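Are "whale counts" from tour boats worth anything as science?

Asked by Brorkumlow, 2026-10-04

We did a whale trip in February and at the end the guide handed round a card saying our sightings would "feed into population research". It also said the local humpbacks were up 36 per cent. I asked up from what, and over how long, and got a smile and a brochure. Same company runs the boat, prints the card and sells the adopt-a-whale packs, so you'll forgive me for wondering.

My problem is simple. The boat goes where the whales are. If the skipper hears there's a pod off the point, everyone heads to the point, and of course everyone sees whales. How can anybody get a population number out of that? And how would they know it isn't the same animal being logged by every boat in the bay?

Not after a lecture about how lovely whales are. I know they're lovely. I'd like to know if the numbers mean anything.

2 replies

Pundo

You're right to be suspicious of the percentage, but I'd split your question in two.

A raw tally from a tour boat tells you very little about how many whales there are. It mostly tells you how many boats went out, what the weather was like and how good the skippers are at talking to each other on the radio. If a company puts on more trips, the sightings climb, and so does the graph on the card. To turn a count into a population estimate you need to know the effort: hours on the water, area covered, visibility, and the times you saw nothing. Tour operators are not great at writing down the times they saw nothing. 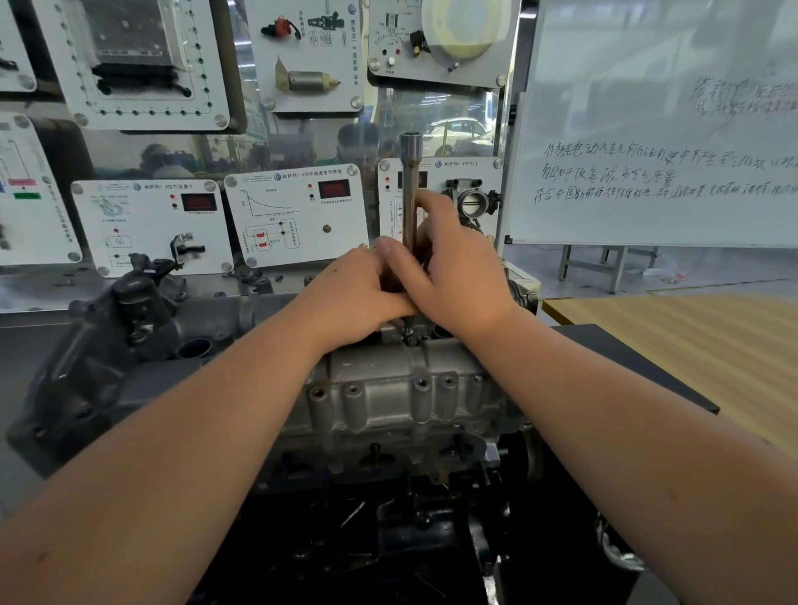 Photos of tails are another matter. The underside of a humpback's fluke is marked differently on each animal, so a decent picture with a date and position lets someone work out that your whale was also the other boat's whale. That deals with the double counting, as long as the picture is sharp and somebody checks the match. I'd compare it to six bolt holes in a row along a cylinder head, all much the same to a stranger, where you'd never tell me which one you'd had the long extension bar over unless you'd marked it. Whales come already marked, and that's the only reason this works at all. Software does a lot of the first sorting now. I wouldn't trust it without a person going over the doubtful ones.

With matched photos you can do what's called mark and recapture. Say 74 known whales are photographed one season, and the next season you see how many of them turn up again among all the ones photographed. Lots of repeats suggests a small population, few repeats suggests a big one. It leans on assumptions, mainly that each whale has a similar chance of being photographed, and a boat that always visits the same point bends that one badly.
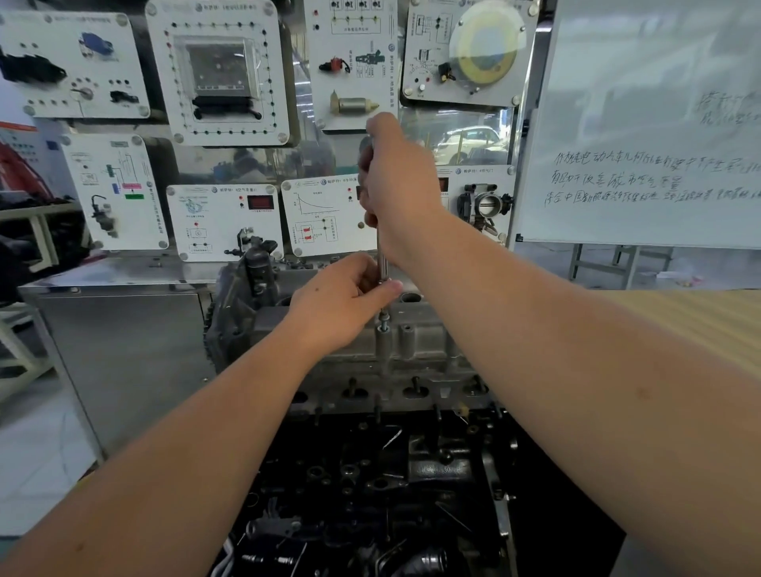
So if I were you I'd write to the company and ask where the photos go and who does the matching. If they can name a catalogue and a method, fair enough. If all they keep is a number in a logbook, I'd treat the 36 per cent as advertising. Ask for the baseline year as well. A rise measured from one poor season can look like anything you please.

Alleck

I've been on 13 of these trips and seen whales on every one so the numbers are obviously up. My dad hardly ever saw any from the same beach. You don't need a degree to work that out.

Brorkumlow

Alleck, you paid to be taken to them 13 times. That's sort of what I was asking about.

Pundo, thanks, that helps. I'll write and ask about the photos. Does it matter that half the passengers were shooting on phones? Mine are grey water with a darker bit of grey water in it.

Pundo

Phone shots are mostly no use unless the whale was close and lifted its tail straight away from you. One good one beats 128 splashes. Don't crop it or fiddle with the contrast before you send it, and include the time.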